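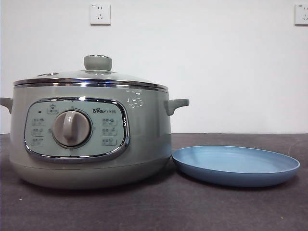 How do I find out how many people live in my town, and how crowded it is?

Look up the population in the most recent census profile for your municipality, find the land area on the same page, and divide the first number by the second. The result is your population density, and once you have it you can compare your town with any other place that publishes the same two figures.

That is the short version. The longer version has a few bumps in it, and I have hit every one of them, so pour yourself something nice and let me take you through it the slow way. I first did this for Clillberg, where I live, after a long evening at the town hall where one speaker told us we were bursting at the seams and the next told us we were practically a ghost town. They couldn't both be right! I went home and started dividing.

What you need

A computer or a library terminal, a calculator, a notebook, and the patience to read footnotes. A paper map of your town is a great help too, and I'd say get one if you can, even an old one.

Step 1. Decide what you mean by "my town"

People use a place name very loosely. Clillberg can mean the municipality, with a council and a tax bill, or it can mean the wider area that takes in Vidari and the farms along the lake road. Before you look up a single number, write down which one you want. Most census sites let you pick between a municipality and a region, and the names are often identical, so check the little word or code that comes after the name. I once spent a whole afternoon working with the regional figure and wondering where all those people were hiding.

Step 2. Copy down the population

Open the profile and find the line for total population. Write down the number and the year beside it. Please do write down the year – you will thank yourself later, when you have several pages of notes and can't tell which count is which. If the site also gives an estimate for a later year, put that on a separate line and mark it as an estimate. Estimates are perfectly useful, but they shouldn't be mixed in with counts.

Step 3. Copy down the land area

Look for "land area" and leave "total area" alone. Total area often includes lakes, bays and stretches of river, and unless you have a good many neighbors on houseboats, that will make your town look emptier than it feels. Note whether the figure is in square miles or square kilometers. To turn square miles into square kilometers, multiply by 2.59.
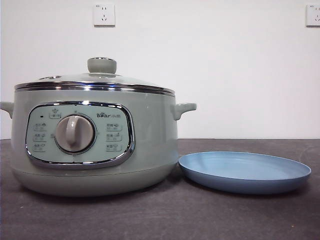 Step 4. Do the division

Population goes on top, land area goes on the bottom. Say a village has 1316 people on 14 square kilometers of land. Divide, and you get 94 people per square kilometer. You can drop the decimals, and I always do.

Step 5. Find a fair place to compare with

Everybody wants to compare their town with the nearest big city, and it's good fun, but it doesn't tell you much. Look for a place with a similar amount of land and a similar mix of houses and fields. For Clillberg I settled on Idus, which is up the valley and has a main street a lot like ours. Make sure both population counts come from the same year. If you are comparing three or more places, put them in a small table with the same columns in the same order, or you will end up muddled.

Step 6. Look at where people live inside the boundary

One number for a whole town smooths everything out. A town might have a large park or a steep hillside with hardly a house on it, and then a few streets near the station where everyone is packed in together. Many census sites break the numbers down by neighborhood or tract, and you can run the same division on each one. I colored mine in on the paper map with pencils, pale for the quiet parts and darker for the busy ones, and I learned more from that map than from all my columns of figures. Any tract with fewer than 200 people deserves a bit of caution, as a single new apartment building can change the number a great deal.

Step 7. Write down where it all came from

Put the name of the source, the year of the count and the date you looked it up at the bottom of your page. When I took my notes to a meeting in April, the first thing Kidus Ayele from the planning office asked me was where the land area came from. I had it written down, and we went on to have a very pleasant conversation about boundary changes.

On that subject, boundaries do move. If your town has absorbed a neighboring district since the last count, an older population figure covers a smaller piece of ground. The profile page usually has a footnote about it, in very small type, and some sites give an adjusted figure for the earlier year so you can compare like with like. Use the adjusted one if you find it.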